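My hedge and the three opinions

05/06/2018

When we bought the house in Gastbridge, the hedge on the north side was already taller than me. I did not think much about it. I come from an apartment, and for me a hedge was simply a green wall which somebody else had paid for.

The first spring I cut it myself, with electric shears from the Silteck shop. I worked for two afternoons and I was very proud. Then in June the inside turned brown, and I understood that I had cut too deep. A conifer hedge does not grow back from the old wood. My neighbor Annick Renaud told me this over the fence, very politely, but one month too late.

After that I asked for quotes. The first company wanted 3000 to remove everything and plant laurel. The second man looked at it from his car and said he would call me, and I am still waiting. The third was Deschamps, a small family business, and they sent Albertina Baptista. She put her arm inside the hedge up to the shoulder, pulled out a handful of dry needles and said that we could save most of it.

Her plan was to take 30 centimeters off the top, and only a light trim on the sides, where there is still green. The brown part behind the shed she left as it was. She said I can plant a climber there, maybe a honeysuckle, and in a few years I will not see the hole. The bill was 181, with the green waste taken away.
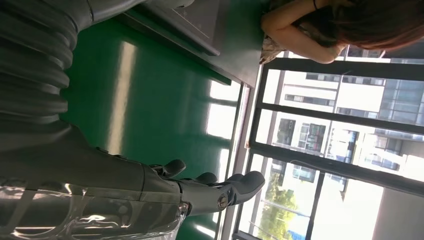 She also checked for nests before she started, and I was glad, as I had not thought of this myself. There was one old nest, empty, near the gate.

Now I water the weak part in the evening, when it has not rained, and I put bark around the base. I bought 17 bags, which was too many, so the rose bed got bark also. If somebody has grown honeysuckle on a shady side, please write me which kind. Annick says the common one is fine, but hers gets sun until dinner.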